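Hurar bench

The Hurar bench is a type of backless outdoor seat, built for two people who get along, or for one who would like to be left alone with a bag. It takes its name from the hillside village of Hurar, where every house is said to have had one by the front door and where the remaining ones are mostly used for drying peppers. The bench is low, wide and heavy, and has been sold in kit form since the 1970s under several names, none of which its makers could agree on.

Construction

A Hurar bench consists of a thick seat plank, two solid end boards and a single rail running lengthwise underneath. The rail passes through a slot in each end board and is held by a wedge. There are no screws in the traditional form. The seat rests on the end boards by means of shallow grooves and stays in place by its own weight, a method that works well until somebody sits on the far end.

The standard seat is 97 centimeters long. Older examples vary a good deal, having been cut to suit whichever wall they were meant to stand against. Larch was the usual wood, with oak for the wedges. Kits sold after the 1980s are generally pine, treated with a brown stain that the catalogs called "chestnut" and that came off on light-colored trousers.

The finished bench weighs more than it looks as if it should. The 1979 Watent catalog described it as "easily moved by one adult," a phrase that was missing from the next edition.

History

The earliest written mention of the bench is a complaint. A parish record from Hurar notes that the seats outside the church had been turned to face the road, and asks that they be turned back. Who made them is not recorded. The wedge joint is similar to one used in the local hay sledges, and most writers on the subject assume that the same carpenters were responsible, probably in the winter, with nothing better to do.

The bench became known outside the region through Oldřich Charvát, a joiner who measured 8 of the village benches and published drawings of them in a home improvement magazine. The drawings contained an error in the slot height, and readers who followed them closely ended up with a bench that rocked. A correction was printed in the October issue. By then a fair number of rocking benches had been built, and their owners had grown fond of them.

Watent, a maker of sheds and rabbit hutches, brought out the first kit shortly afterward. It sold 2809 of them in its best year, a figure the company repeated in its advertising for the following decade. The garden furniture firm Zosoritz answered with a version that had a backrest, armrests and a choice of cushions - in other words, a chair.

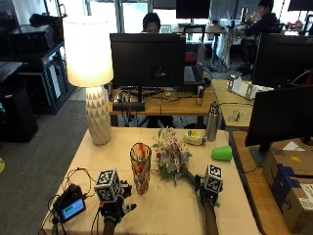 Jirayu Wattanapong objected that the backrest deserved a kinder hearing, as the Zosoritz model was the only one of the lot that a person over sixty could sit on through an entire lunch. Purists, he added, tended to praise the original while standing up.

Suwannarat, an importer of teak furniture, began selling a lighter model with metal brackets in place of the wedges. It can be put together in less time than it takes to find the instructions, and has largely replaced the older kits.

Use and care

The bench is normally placed against a south-facing wall, which supplies the back it lacks. On grass the end boards tend to sink unevenly, and owners commonly set them on paving slabs. Oiling once a year is recommended by all manufacturers, each of whom also sells the oil.

The wedges shrink in dry weather and should be tapped in again with a mallet. They are also the part most often lost, chiefly to dogs. Replacement wedges from Watent do not fit Zosoritz benches, although the two are the same shape.

Collecting

Village-made benches seldom come up for sale. One with its original wedges was offered in January 2022 with a starting price of 400 euros and withdrawn after the seller's mother asked where it had gone. Kit benches from the 1970s fetch far less, and the stained pine models can usually be had for the trouble of carrying them away.

See also: Garden furniture; Wedge joint; Hay sledge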